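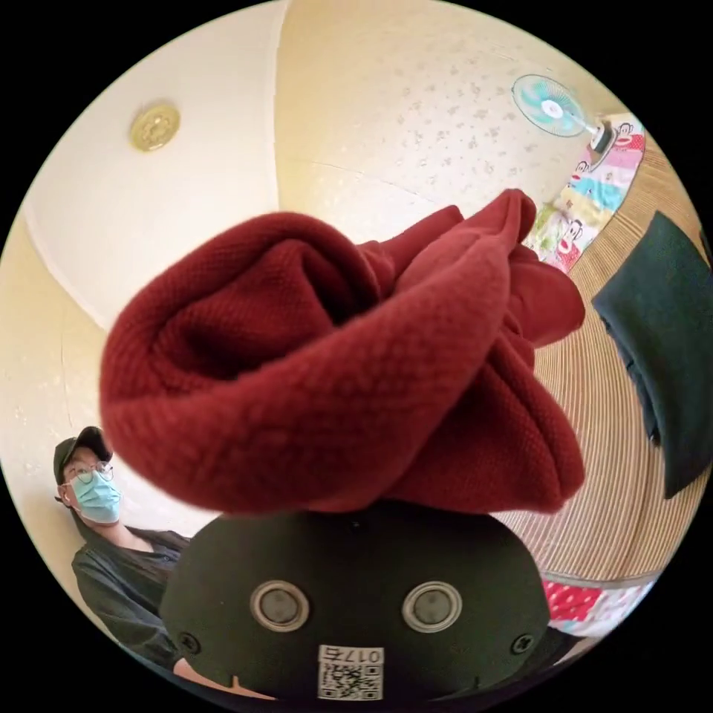
Rundine Robotics Club: Frequently Asked Questions

What is the club working on this term?
Clothes. Members use hand-held grippers to pick up and move garments, and the recordings go into our Fletix project, which trains a robot arm to do the same job.

Do I need to know how to code?
No. New members start on the grippers. Coding sessions run separately, and you can join them whenever you like.

How old do I have to be?
Anyone enrolled at Rundine can join. Students from Inskip are welcome too, but they need a signed form from their own school.

How many people work together?
We work in small teams. Each person gets a turn with the grippers before the team changes jobs.

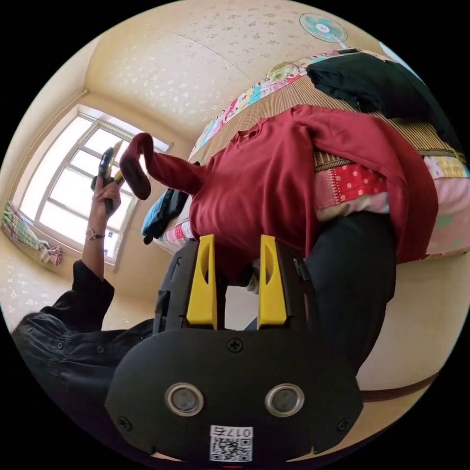

Dark red sweater on the bed, gripper with yellow fingers in front.

Why bedrooms and not the lab?
The lab has flat tables and plain walls. The arm has to cope with quilts, mats and piles of other clothes, so we record in places that have them.

How long is a session?
Sessions start at 3:15 and last 2 hours. A single recording is short, and you will repeat the same job many times with the garment in a new position. Knits are harder than they look. Sleeves fold under, and a soft hem can slide out of the fingers if you close them too near the edge. 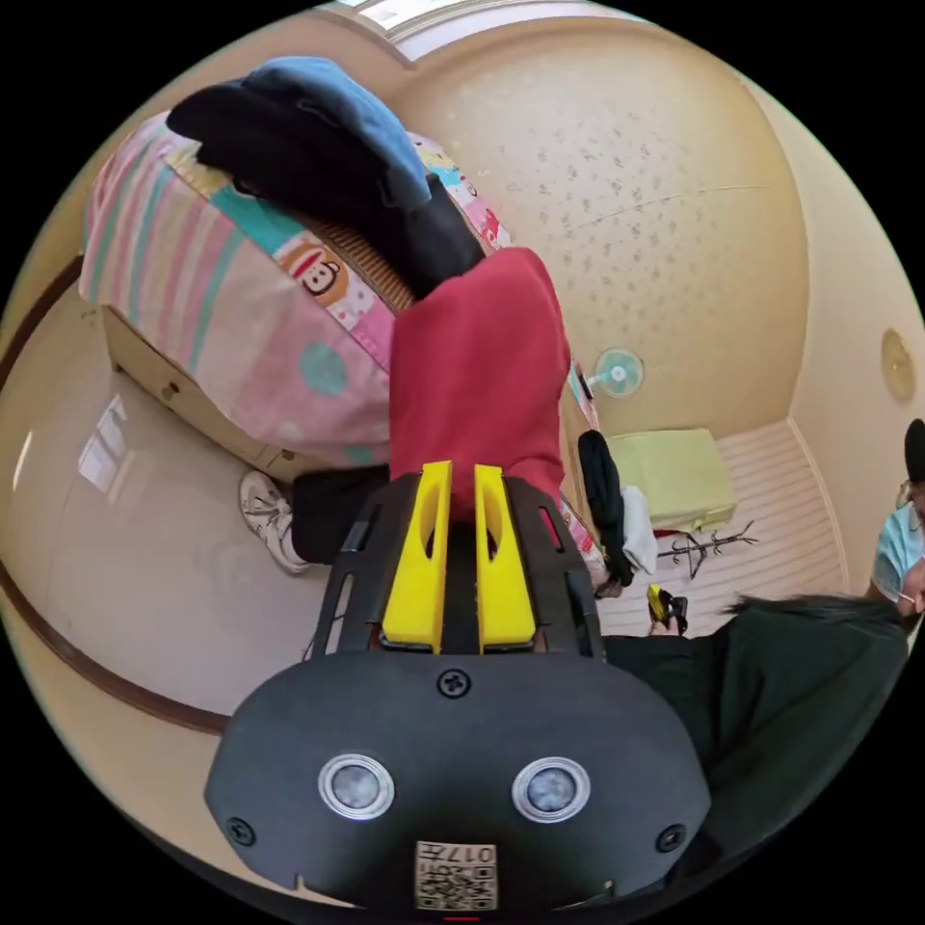

If you drop something, leave it where it fell and keep going. Dropped items are useful to us, and we label them afterward. Stop only if the gripper is caught on something or a finger has come loose.

What should I wear?
Closed shoes. Tie back long hair and keep loose straps out of the way.

Is there a competition?
Yes, the Kudach Open in October. We enter one team of 7. You need to have attended at least three sessions to be considered.

Does it cost anything?
No. The club supplies the equipment.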